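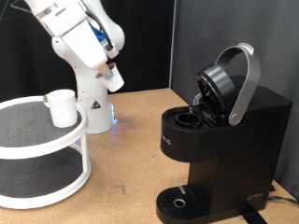 1. Introduction

This report sets out the work carried out by the author in the second term of the Applied Automation module. The project concerned the safe operation of a small collaborative robot arm at a beverage preparation workcell. Its purpose was to produce a set of written working rules for student users of the cell, to test those rules in ordinary use, and to recommend which of them should be kept.

The task chosen for the trials was the preparation of a single cup of coffee with a pod machine. The arm takes a paper cup from a two-tier turntable rack, carries it to the machine, and places it on the drip tray. The task was selected by the module team on the grounds that it brings together several hazards that students will meet elsewhere: a moving arm, hot liquid, mains electricity and a person who may wish to reach into the working area.

The report is submitted by Kamrul Dewan. The control program used in the trials, known within the department as Juneo, was written by an earlier project group and was not altered.

2. Scope

The rules apply to one arm, fixed to one table, carrying out one task at a time. They do not apply to mobile platforms or to arms holding sharp tools. Maintenance of the arm is outside the scope, as is any repair to the coffee machine, which remains a matter for technical staff.

The report does not claim that the cell meets any published standard. The published standards for industrial and collaborative robots were read as background, and the order in which they approach the subject (identify the hazard, estimate the risk, reduce it, then check again) was followed. A formal assessment of conformity would require measurements of contact force, for which the project had no equipment.

3. Description of the workcell

The arm stands on a round base on the tabletop, between the rack and the coffee machine. A warning triangle is fixed to the front of the base, and there is an indicator light low down on the same housing. The rack is to the left of the base as the operator faces the table, and the machine is to the right.

The coffee machine is loaded from the top. Its lid folds up and back, and the handle rises above the rest of the body when the lid is open. This affects the path of the arm: a route that is clear with the lid closed may not be clear with the lid open. The first draft of the rules took no account of this, and the point is taken up again in section 6.

Cables require attention in any cell of this type. One cable runs along the outside of the arm, and the power cord of the coffee machine lies across the table towards the right. Both were included in the inspection before each session.

4. Hazards identified

The hazards were listed during two walk-through sessions with the arm switched off. Each was given a rating for severity and for likelihood, using the form supplied by the department.

Contact between the arm and a person. The arm moves slowly in this task, but a hand placed between the gripper and the body of the machine could be trapped. This was given the highest rating for severity.

Hot liquid. A full cup carried at an angle, or released too early, could spill over the table and over anyone standing close to it. The gripper holds a paper cup by friction, and a paper cup gives way under pressure. An empty cup may be turned or tilted in the air without harm; a full cup may not.

Electrical hazard. Spilled liquid could reach the power cord or the underside of the machine.

Dropped or displaced objects. Cups on the upper tier of the rack stand near its edge when it is full, and an arm that approaches from the wrong height may knock one over.

Unexpected start. A second student, unaware that a colleague is loading a pod, could start the program from the control desk.

5. Working rules

The rules below are given in the form in which they were used for the final set of trials.

5.1 Before starting

One person shall be named as operator for the session and shall write their name in the cell log. All other persons present are observers.

The operator shall check that the arm cable is free along its length and that no cord or strap lies in the path of the gripper.

The operator shall confirm that the table is dry and that only the items required for the task are within reach of the arm.

The emergency stop shall be pressed and released once, and the operator shall confirm that the arm responds as stated in the manual.

5.2 Loading

Cups shall be placed upright on the rack with a gap of at least 3 cm between them.

Pods shall be loaded by hand only while the arm is in its parked position and the program is paused. The person loading the pod shall hold the portable stop unit.

The lid shall be recorded as open or closed at the control desk before the program is resumed.

5.3 During operation

No person shall reach over the table while the arm is moving.

An empty cup may be carried in any position that the gripper can hold securely. A cup that contains liquid shall be carried upright, at the reduced speed setting.

If a cup slips or is crushed, the operator shall stop the arm. The cup shall not be caught by hand.

5.4 After use

The arm shall be parked, the coffee machine switched off at the wall, and the table wiped. Any stop, spill or dropped cup shall be entered in the log, even where no harm resulted.

6. Trials

The rules were tested in 170 runs of the task, shared among 13 student operators from the module. None of the operators had taken part in writing the rules. Each was given the printed sheet and ten minutes to read it, with no further instruction, as the intention was to find out whether the text could stand by itself.

The log was examined after each session. The most frequent fault was a failure to record the position of the lid. In the first draft this step stood at the end of the loading section, after an instruction to return to the desk, and several operators had resumed the program before reaching it. The step was moved and the program was set to ask for the lid position before it would continue. No further omission was recorded after this change.

A second difficulty concerned the word "clear". The draft required the operator to confirm that the table was clear. Some took this to mean that nothing should be on it apart from the fixed equipment, and removed the spare cups from the rack; others left personal items beside the machine. The present wording, which refers to items required for the task, was adopted in response.

The rule against catching a falling cup was the one that operators found hardest to follow. Three of them reached for a cup during the trials. In each case the cup was empty and the arm had already been stopped, but the action was plainly a reflex. A printed rule is a weak control in such a case, and a physical measure is to be preferred – a low clear screen along the front of the table would be sufficient.

7. Discussion

The trials suggest that short rules placed at the point of action are followed more reliably than longer ones placed at the start. They also show the limits of written procedure. Where the program itself could hold the task until a check was made, the check was made. Where the rule relied on the operator remembering it under pressure, results were mixed.

It should be noted that all operators were students of engineering with some knowledge of machinery. The findings may not hold for visitors or for first-year students. The number of runs in which hot liquid was dispensed was also small, as most of the trials were carried out with the coffee machine unheated, and the rules for full cups have therefore been tested less thoroughly than those for empty ones.

8. Recommendations

The working rules in section 5 should be adopted for the cell from October and displayed at the control desk.

A clear screen should be fitted along the front edge of the table.

The power cord of the coffee machine should be clipped to the table and led away from the drip tray.

A further group should repeat the trials with hot liquid, under the supervision of technical staff, before the cell is used at open days.

The log should be reviewed once a term by the member of staff responsible for the cell, and the rules amended where the same fault appears more than once.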